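Packers wanted for a bin-packing comparison, Jorham workroom

Cerno sells a packing layout that is supposed to get more blocks into the same bin. We have read the brochure. We have also watched people who have packed for years ignore charts like it and do fine, so before Jenness pays for the thing we want to see it tried by people who have no stake in it.

What you would do

You pack rectangular blocks into a divided bin, first your own way, then by the Cerno chart. Sessions run 3 hours on a Tuesday and there are 4 of them. The work is dull. If you need a job to be meaningful, try elsewhere.

Who should apply

Anyone with steady hands and some patience. Packing experience is fine. We do not care about your "passion for logistics," and a cover letter will not help you. Please don't apply if you have ever worked for Cerno or for Harms, who resell the chart.

Pay

$400 for the full set, paid after the last session. Miss one and we prorate it. There is no bonus for agreeing with the brochure.

How to apply

Send a short note to Jenness, Box 795, Jorham. Say which hand you favor and whether you have packed for money before. We answer everyone, though not fast.
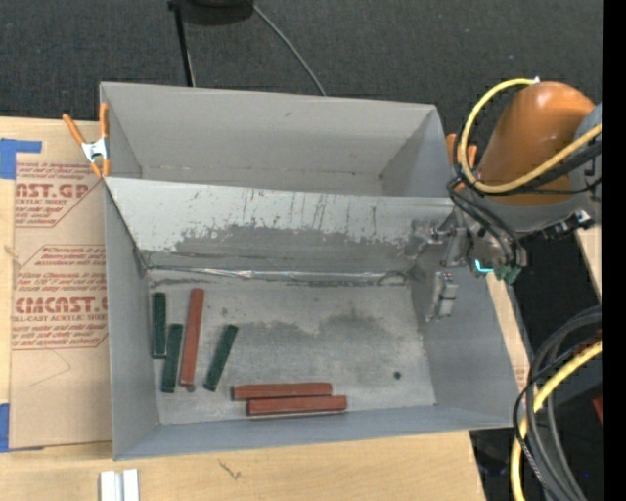 Questions we have already been asked

Can I bring my own gloves? Yes.
Will I see the results? Yes, including the ones Cerno won't like.
Is this a way into a permanent job? No.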